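Re: [skullell-build] finger gap and picking up round parts
From: Wafula Swai
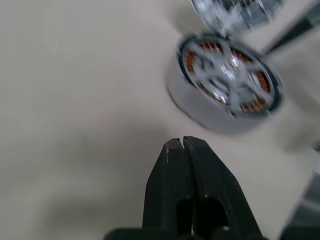
The grip offset in the current config is wrong for anything wider than the screws we tuned it on. I re-zeroed with the fingers closed and took the reading again at the tip, and it came out 2 mm short of what the Foltetti sheet gives. That is enough to matter on a round part. With an outrunner tilted on the table and its open face showing, the tips are aimed at the lower left edge of the can, and a 2 mm error there means one finger lands on the rim. The windings are exposed on that side, so I would like the approach corrected before anyone runs it at full speed.

Akinyi Mabula wrote:
> Closing on the motor can stalls at 1,583 counts every time. I raised
> the current limit and it made no difference. Is this the encoder or
> the fingers? I have not touched the offsets since December.
> Also, does the wrist camera need recalibrating if I change them?

Neither, I think. A stall that repeats to the count is usually a limit in software. Look in the Waweru driver file for max_close – mine was still set from the old fingers, which were 5 mm longer. Put the current limit back where it was first.

On the camera: no, as long as the mount has not moved. The offset is applied after the camera transform. If you have had the mount off, redo both, camera first.

Two things still open on my side:

Scuffing. There are pale marks near the top of the left finger. They do not affect the grip so far. Brayden, do you still have the print settings for this pair?

Approach speed. I am keeping it at 100 mm/s until the new offset has been checked on the shop arm as well as mine.

The patch is in the usual folder under "offsets". Please test against the unmodified branch.

Wafula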